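Saturday collecting, 18 April 2020

I've been recording examples for the laundry policy again. The total on disk is now 1,204, up from 1,055 when I last posted. The first version of the model, which I called Zorar, was trained on far fewer and mostly grabbed at nothing.

The current setup is simple. I drive the arm through the motion by hand, the wrist camera records, and each run is saved with the joint positions. One run is one garment. I do them in blocks of 50 and then stop, as my driving gets sloppy after that and sloppy runs end up in the model.

For this block I worked on picking clothes out of a basket beside the grey seat. Red on white is a good pairing to have in the set. The last batch was nearly all dark shirts, and Zorar learned to look for dark things.

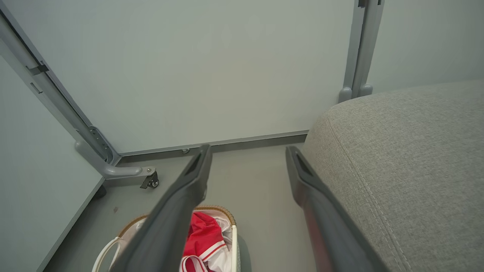 What I changed this time

I start each run from a different height now. In the old runs the gripper always began in the same spot, so the model had no idea what to do if it drifted. I also kept some runs where I missed the cloth and went back for it. I used to delete those. They're labelled as recoveries so I can leave them out later if they hurt.

Lighting is still a problem. Morning and evening runs have quite different colour, and I haven't decided whether to fix that or just record more of both.

Next

The target is 1,570 runs before I retrain. The new model will be called Aris. I'd like to have it going by July, but the sorting takes longer than the recording does. I still have two blocks to go through and trim at the start, where the arm sits still while I get my hands on the controls.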